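Griltis Brings Robot Arms to Its Kitchen Packing and Returns Benches

WERNOVDEN, April. Griltis, which packs and refurbishes play kitchen sets for schools and nurseries, has put robot arms to work at its Wernovden site. The Sivura project moves the most repetitive sorting and lifting away from the 27 people on the bench team, and everyone on that team keeps their job and their hours.

Until this spring, a packer on a full shift handled as many as 875 pieces by hand. Bottles were the least popular, being awkward to grip and easy to drop!
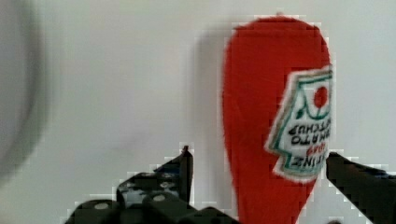 Ketchup bottle between the gripper fingers at the Sivura bench.

"We wanted to give people back the part of the job they like," said Levente Balogh, who leads the project at Griltis. "Our packers know when a set looks right, and now they have time to look. I'm really proud of how quickly they made the bench their own."

Packers choose the layout, teach new items and decide what goes in the box. Plates, bowls, cups and play food share one white table, and a new mix can be laid out whenever an order changes.

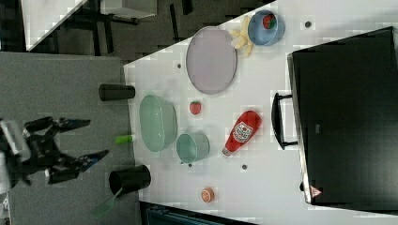 Training and New Roles

Every member of the bench team gets paid training during normal working hours. Eichhorn, the integration firm on the project, runs the sessions on site, and the first packers to finish are already teaching their coworkers. Two have moved into a new bench lead role, with a raise.

The company has also set aside time each week for packers to suggest changes. Their first request was a slower arm speed near the table edge, and it went in the same day.

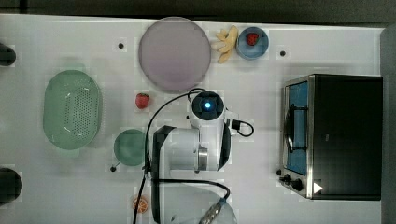 The arm at the table with play food, dishes and a toaster oven.

Griltis plans to extend Sivura to its returns area next, starting with 100 sets a week and building up to 500.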